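"You get your elbows back"

The first thing I was offered at Kiltamik was a cup of tea, and the second was a warning about the step down into the workshop, which I fell off anyway. The person I'd come to see has been putting flat-pack panels together here for most of her working life. She asked me to leave her name out (her mum reads everything online, apparently), so I'll just call her the bench lead.

Kiltamik makes shelving and small cupboards. Last March it took on its first robot arm, running software called Rostus, and four of the bench staff were trained to work with it. I wanted to know what that's been like for them, so I asked whether she'd been worried.

"Course I was! I went home and looked up how much my redundancy would be. We all did. Then it arrived and for three weeks it couldn't find the edge of a board, so we calmed down a bit."

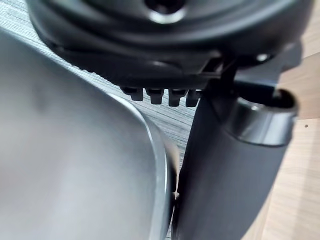 Close quarters: the gripper at work at Kiltamik.

She taught it most of what it knows, and she's quite proud of that, though she pulls a face when I say so. The arm has a small camera down by the gripper, and when something goes wrong she brings up the pictures on a screen and goes through them with whoever's on shift.

"You see it from its side, which is a funny thing. It's all knuckles. I used to shout at it for being slow and then I saw how little it had to go on – bit of board, bit of shadow – and I thought, fair enough, love, take your time."

So what's different about her day? Less lifting, she says, and a lot less twisting. "You get your elbows back. I can open a jar again." But there's more standing and watching, and she finds that tiring in a way she hadn't expected. The chat has suffered too. Two people on one bench used to talk all morning, and now it's often one person and the arm. They've moved the tea break so that everybody takes it together, which was her idea, and she had to ask for it twice.

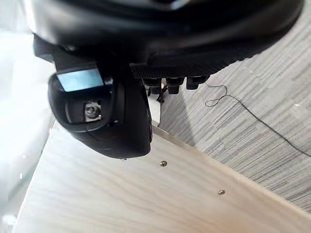 Words and pictures by the Cliris features writer

I asked about money, because I always do. The trained staff got a rise of £467 a year. She'd hoped for more. "We're doing two jobs, aren't we? The old one and minding that." The firm sent out 2932 finished units in the last quarter, against 2743 in the one before, and she'd like somebody upstairs to look at those two numbers side by side.

Would she go back to how it was? She has a proper think, long enough for me to finish my biscuit.

"No. I'd have it set up differently, though. I'd have asked us first where to put it."

A second arm is due later this year, from a supplier called Trình, and this time the bench staff have been shown the floor plan. She's already sent it back with changes in red pen.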